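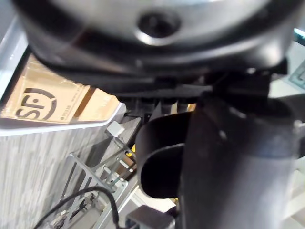
4.2 Surface colour and evening comfort

The study rooms in Flallham and Jaddale were measured in July, with the blinds closed and the ceiling lamps on. On the desks the light level was between 400 and 600 lux. In each room we took 10 readings. Dark surfaces were recorded separately, as the readers in Jaddale had complained of tired eyes when the contrast near their books was strong.

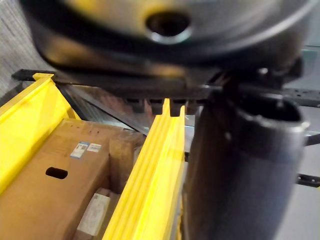
Figure 4. Warm yellowish reflections on a dark rounded surface, with a black metal bar beneath.

The answers from Woo were less clear. Readers there preferred the quieter corner, even when it was darker, so colour and noise cannot be well separated.
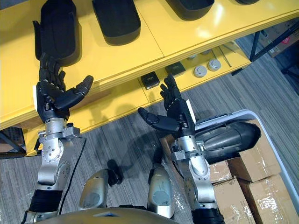 Table colour was the second factor in our questionnaire. In Dallau the readers chose pale grey most often. A strong colour over a large area, as on the long yellow table, was liked for short visits but less for evening reading. We return to this difference in Section 5.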